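4. Comprobación de la pinza de mano y toma de referencia

Vista de la cámara con las mordazas abiertas sobre una superficie clara, sin nada entre los dedos.
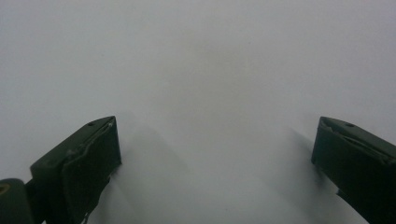 Figura 4.1. Dedos abiertos sobre fondo liso. La costura entre la cara superior y la almohadilla es irregular en ambos dedos.

Esta sección corresponde al procedimiento de captura usado en el estudio de Drellbridge sobre aprendizaje de agarres a partir de demostraciones manuales. Se aplica antes de cada sesión y cada vez que se sustituye una almohadilla. Versión revisada por Ewurabena Asamoah y Đức Nghiêm, septiembre de 2022.

4.1. Antes de empezar

La toma de referencia sirve para estimar la apertura de la pinza directamente sobre la imagen, sin sensor en las mordazas. El programa localiza las dos puntas y mide la distancia entre ellas en píxeles. Si la referencia es mala, el error pasa a todas las demostraciones de la sesión y no se puede corregir después.

Se necesita una superficie lisa, clara y mate, sin texto ni bordes visibles desde la cámara. Una cartulina vale. Las superficies con brillo dan reflejos que el detector confunde con la arista de la almohadilla.

4.2. Revisión de los dedos

1. Apague la grabación y sujete la pinza por el mango, con las puntas hacia abajo.

2. Revise la unión entre la cara superior y la almohadilla interior de cada dedo. Una costura ondulada o algo levantada, como la de la figura 4.1, es admisible siempre que la almohadilla no se mueva al empujarla con el pulgar.

3. Revise el borde inferior de la almohadilla. Si hay fibras sueltas, córtelas con tijera fina. No tire de ellas.

4. Compruebe que el orificio cercano a cada punta está despejado. El detector lo usa como punto auxiliar cuando la punta queda tapada por un objeto.

PRECAUCIÓN: no lije ni pinte los dedos. Un cambio de tono obliga a repetir el ajuste de umbrales del apartado 6.

4.3. Toma de referencia

1. Coloque la pinza sobre la superficie clara y abra las mordazas hasta el tope.

2. Ajuste la inclinación hasta que las dos puntas aparezcan casi a la misma altura en la imagen.

3. Inicie la grabación y mantenga la posición durante 10 segundos.

4. Cierre las mordazas despacio hasta el contacto, espere un momento y vuelva a abrirlas. Repita el ciclo cinco veces.

5. Detenga la grabación y guarde el archivo con el prefijo «ref» en la carpeta de la sesión.

6. Ejecute la estimación de apertura. El programa devuelve un valor para la posición abierta y otro para la cerrada. Anote los dos en la hoja de sesión, aunque coincidan con los anteriores.

Nota: las sombras suaves junto a la cara interior de los dedos no impiden la medida. Una sombra dura que llegue de un dedo al otro sí la altera — en ese caso, cambie la lámpara de sitio y repita desde el paso 1.

4.4. Criterio de aceptación

La diferencia entre ciclos debe ser de tres píxeles o menos. Si la supera, limpie la lente y repita la toma. Si vuelve a superarla, revise el apriete de los tornillos y avise a Kojo Zakaria antes de grabar demostraciones.

4.5. Por qué se mantiene este procedimiento

En junio se comparó el método con una regla fija que se medía una sola vez por pinza. El conjunto de prueba tenía 1.787 demostraciones. Con la regla fija hubo que descartar 142 por apertura mal estimada; con la toma de referencia por sesión, 118. La mejora es modesta y se concentra en las pinzas con almohadillas gastadas, donde la arista interior ya no es recta y el punto detectado se desplaza.

Michalis Michailidis repitió el análisis con los datos de Warnside y encontró el mismo sentido en la diferencia, aunque menor. No se ha comprobado con almohadillas de color claro. Tampoco se sabe cuánto influye la velocidad de cierre del paso 4, que cada operador interpreta a su manera.

4.6. Problemas frecuentes

El programa detecta una sola punta: el otro dedo suele quedar demasiado recortado por el borde de la imagen. Gire ligeramente la cámara en su soporte y repita la toma.

La apertura salta entre dos valores: hay motas en la superficie, o un saliente de la almohadilla se toma por punta. Limpie la superficie primero. Si el salto continúa, active el filtro de contorno en el menú de detección.

El valor de cierre no llega a cero: es normal con almohadillas gruesas. Regístrelo tal cual, sin redondear. La corrección se aplica al exportar, según se explica en el apartado 7.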